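Dotstead Forums > Small Business > Names and Packaging

Would you keep the number 666 on a product?

paperlantern
Thursday, July 7, 2022

Hello everyone. My wife and I make herbal tea under the name Medve, and we sell it in the town market in Plotedari and by mail. Our mixes have no names, only three-digit numbers. The first digit is the main herb, the second is the strength, the third is the time of day. It is a dry system but our customers learned it quickly.

Now we have a new mix and by the system it must be 666. Mint family, strong, evening. My wife says we must skip it. I say a system with a hole is not a system. I know that in some countries this number is no problem at all and people even like it. A green box with large white digits can look quite friendly, I think:

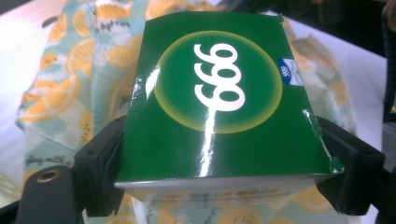
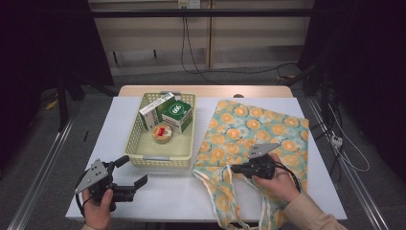 The 666 on a green box is in both, and it is the number I am asking about. Would you buy tea with this number from a small seller you don't know?

Brisa Ventura
I would skip it. I sold candles for many years and I learned that people do not tell you why they don't buy. They pick it up, they put it back, they smile at you. You will think the tea is bad. My mother would not take it in the house, and she is a modern woman with a tablet.

tollgate_print
Disagree with Brisa. I print labels for a living. A number which people remember is worth money. Everybody will forget 654 before they reach the car. Print it big, same color as the other boxes, no flames, no little horns. The moment you make it a joke, it becomes a joke product and you will sell it only in October.

nettle_and_rye
Where are your mail customers? You did not say it. In Chinese internet slang 666 is praise, something like "well played, very smooth." Six is a good number there in general. So it depends on who reads the box.

paperlantern
@nettle_and_rye Sorry, I should have written it. We have 2,686 addresses on our mailing list, mostly in this country, and many of them are older people. The market customers are from the villages, also older. I don't know how many are religious. Some of them certainly.

Brisa Ventura
Then you have your answer. Older people, villages.

tollgate_print
That is a little unfair to older people. My father-in-law is 80 and goes to church twice a week, and he has lived at house number 666 since he married. The postman likes it. When the town offered to change the number he refused, because then he must change all his papers.

Brisa Ventura
A house is different. He did not choose the number. A seller chooses. If I see it on a box, I ask myself what the seller wants to tell me.

hollowmeadow
Many hotels have no room 13, many airplanes have no row 13, and guests sleep and fly without complaint. So a system with a hole works very well. I would go from 665 to 667 and say nothing. In this case the third digit means time of day, right? So what is 7?

paperlantern
7 is "any time." So it would be a lie, the mix has valerian in it and you should not drink it before driving. This is exactly my problem. I can't move the last digit without changing the meaning. I could call the strength 5, but it is a strong tea.

nettle_and_rye
Could you put a letter? 66E, E for evening. Then later you change all the evening mixes the same way, when you print new boxes anyway.

tollgate_print
Please first tell us how many boxes are printed already. Changing everything is expensive and I say this as the person who would get the money.

paperlantern
For the old mixes we have 1,142 boxes in the storeroom. For the new one nothing is printed, only a sample from Tindell. The letter idea is good, but I would have two systems on the same shelf for maybe a year – my wife will not like that more than the devil.

hollowmeadow
Stickers. Cheap and ugly, but people forgive stickers from a small seller.

Brisa Ventura
I don't forgive them, they come off in my bag. But the letter I like. It is also easier for people with bad eyes, when the last digit is a letter they see at once that it is for the evening.

paperlantern
This is a good point about the eyes, thank you. We get this question at the market, people ask "is it the morning one?" and they hold the box in their hand.

We talked last night. The plan now: 4 weeks at the market with the new mix in plain paper bags, half of the bags written 666 and the other half 66E, same price, same tea. My wife will keep the notebook so that I cannot cheat.

tollgate_print
Put them on opposite ends of the table and switch the sides every week. People buy from the side where they come in.

nettle_and_rye
And write down who laughs. It is also information.

paperlantern
Will do both. I will write again when the notebook is full.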